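Covering the work table again

I've been meaning to write about my work table since before we painted the back room, and today I finally got myself a cup of tea and sat down to do it. The table itself is old and solid and I love it, but the top has seen a lot of glue over the years (mine, mostly, and some of it from before my time), so I like to keep paper on it while I'm working.

For ages I used newspaper. It's cheap, it's always around, and it leaves gray smudges on every single thing you put down on it! My friend Nii Laryea talked me into buying plain white paper in big sheets, and I ended up with a pack of 100, which should keep me going until I'm very old indeed.

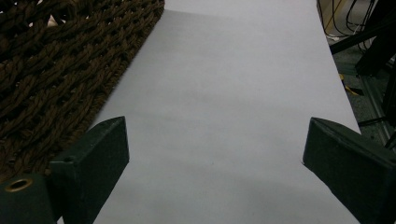

White paper down, with the dark brown rope mat alongside.

I do love how a clean sheet brightens everything up. Mine get little specks on them almost right away, and I've stopped fussing over that. I just brush off what I can and carry on, and a sheet usually lasts me a good long while before it goes over to the scrap pile for gift tags and shopping lists.

The woven mat is my spot for the teacup, in theory, though the cup does wander. I'd like a second one for the other end of the table, in the same chocolate brown if I can find it, and I may have a look in August when the shops put their summer things on sale. If you've found a good way of keeping big sheets flat once they've been rolled up, please leave me a comment, I'm still using cookbooks.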